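The buyer at Pickering, a canteen supplier in Stilledwood, tests table goods before they are listed. Over 80 utensil holders have crossed her desk.

"Drainage first," she says. "If water sits round the ends of wooden chopsticks, they go dark. I want holes in the wall and a tray that lifts away."

Capacity comes second. She loads each holder with chopsticks in 2 bundles, one leaning each way, then adds spoons.

"A light plastic body will tip if everything leans left — people don't load evenly."

Pickering orders 3,000 holders each January. Labels are left on until testing ends. "I need the model number in view when I write it up." 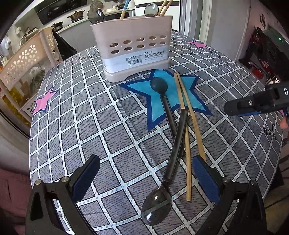

Pink holder, model LX3120, with chopsticks and spoons.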